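September 10, 2018

**Lendotero releases Pollon 2, a print and session manager for libraries and shared computer rooms**

Software maker Lendotero today released Pollon 2, a new version of its program for managing bookings, time limits and print jobs on shared computers. Pollon 2 runs on Windows 7, Windows 8.1 and Windows 10 and is available for download now.

Pollon is used in public libraries, community colleges, hostels and seniors' centres, where many people use the same few machines each day. Staff set how long a session can last, how many pages a person can print and what happens when the time runs out. Users sign in with a card number or a one-time code printed at the front desk.

The main change in version 2 is the print queue. In earlier versions each computer held its own jobs, and a document sent from one machine could only be released from that machine. Print jobs now go to a central queue and can be released from any signed-in computer or from the desk. Jobs that are not collected are deleted at closing time, or after a period set by the administrator.

"Printing was the thing customers rang us about most," said Baiba Vasiliauskas, product manager at Lendotero. "People would send the same file four or five times and then leave without it. We rewrote that part of the program from scratch, and it took us most of the year."

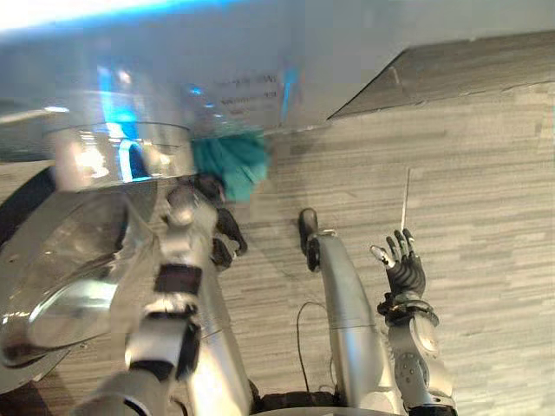
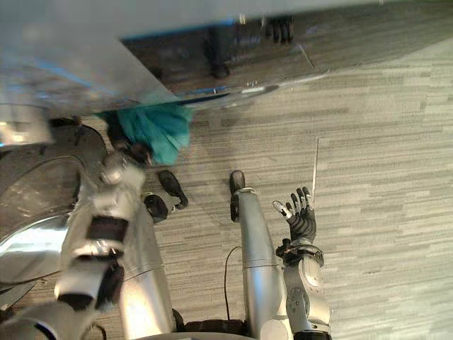 *Both views: white and grey robot arms with a black robotic hand.*

Other changes in Pollon 2 include:

- Bookings can be made up to 9 days ahead, from the desk or through a web page.
- Session warnings can be shown in English, French, Spanish or Vietnamese, with colour and text size set for each computer.
- The administrator console no longer needs a separate database server for sites with fewer than 91 computers.
- Usage reports can be saved as CSV files. Names and card numbers are left out unless the administrator chooses to include them.
- A fault that logged users out early when the clocks changed has been fixed.

Pollon 2 was tested from June at the Dimari library network, which has 700 public computers across its branches. Cayetano Soler, who looks after the network's public machines, said the upgrade was installed one branch at a time outside opening hours.

"We kept our old settings and imported them," Soler said. "The booking rules came across fine. We had to redo the printer names by hand at the Bermúdez branch, and the fix for that is in the final release."

**Upgrading**

Customers with a current maintenance plan can upgrade at no charge. The installer detects an existing copy of Pollon and offers to keep its settings. Lendotero recommends making a backup of the settings folder first and upgrading the administrator console before the client computers. Version 1 clients will keep working with the new console, but cannot use the central print queue.

**Pricing and trial**

Pollon 2 is licensed per computer, with a lower rate for libraries, schools and registered charities. A full trial version can be downloaded from the Lendotero website and can be turned into a licensed copy without reinstalling. Written quotes are available from the sales desk.

**About Lendotero**

Lendotero writes management software for shared and public computers. Its products cover bookings, printing and remote support.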